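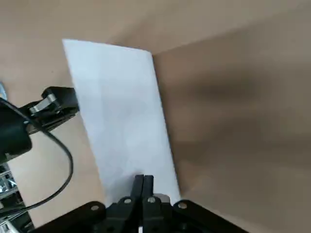
August 10, 2021

I have now owned a two-armed desktop robot for ten days, and I have the thumb blisters to prove it.

The kit is the Sundero, sold by an outfit called Runuten, and it comes in two boxes. The bigger box holds the arms. The smaller one holds a bag of screws, a hex key that rounded off on day two, and a manual that assumes you have already built one of these and are just visiting for old times' sake. I paid a little over 900 dollars, my own money, no discount, no arrangement. I mention this because every other review I found ended with a coupon code.

Assembly is advertised as an afternoon. It was a weekend, and part of the Monday. Step 13 asks you to route the cables "as desired," and I would like it on record that I did not desire any of it. The gripper fingers go on easily, the wrist brackets less so, and if you tighten the brackets before you've homed the motors you get to take them off again. The manual mentions homing the motors on the following page.

Once it was together, though, I got fond of it pretty fast. You teach it by moving a pair of leader arms yourself while the real ones copy you, and there is a small camera at each wrist so you can watch what the hand is up to. After a few minutes your brain stops fighting it. After an hour you try to scratch your nose and something across the table lunges.

I started with blocks, like everyone. Blocks are fine. The Sundero is very good at blocks. What I wanted was paper, because my entire justification for this purchase (presented at home, over dinner, with a straight face) was that it could someday sort the mail.

Paper is awful. You don't notice how much your fingertips do until you swap them for two black sticks. A sheet lying flat gives the gripper nothing to close on, so it skates along the top, or it pins the thing down and shoves, and then you have a wave in your paper. The trick, as far as I have one, is to let one arm hold an end and bring the other in from the side, low and slow, going for an edge. Plain white sheets, no envelopes yet. I do all of it inside cardboard, which keeps the paper from sailing onto the floor and cost me nothing.

My success rate on a clean two-handed pickup is not something I'm prepared to publish. It was better on Sunday than it was on Friday. Some of that is me learning, and some of it is that I started using slightly crumpled sheets and telling myself this was more realistic.

A few gripes, in no special order.

The rated payload is generous if you never straighten the arm. Reach all the way out with anything heavier than a marker and the elbow starts to sag in a way I find personally relatable.

The fingertips are hard and slippery. Runuten sells soft pads separately. Of course they do. I ordered a set from Mollel instead, who make third-party bits for half the arms on the market, and they're supposed to ship later in August. Until then I'm told a rubber band works, and I'm holding out on principle.

The cables are too long. They loop out past the arms and will snag on your sleeve, your coffee and each other. Zip ties are not included.

The software is better than I expected. Recording a run takes one key, throwing it away takes another, and I have worn out the second one. Playback is smooth. The calibration tool crashed on me twice, both times after it had told me it was finished, so I've decided to believe it.

Support is decent, too. I wrote in about a twitchy wrist motor and got an answer the same night, along with a replacement part with no argument. It came from their warehouse in Millham in a box that could have held a third arm. I checked. It didn't.

Should you buy one? If you want chores done, no. A patient child is cheaper and has better grip. If you like the idea of spending a warm evening trying to pick up one sheet of paper, and being a bit too pleased when the corner lifts — then yes, probably, and buy your own hex key first.

The mail is still piling up by the door. I'll do another post when the pads get here.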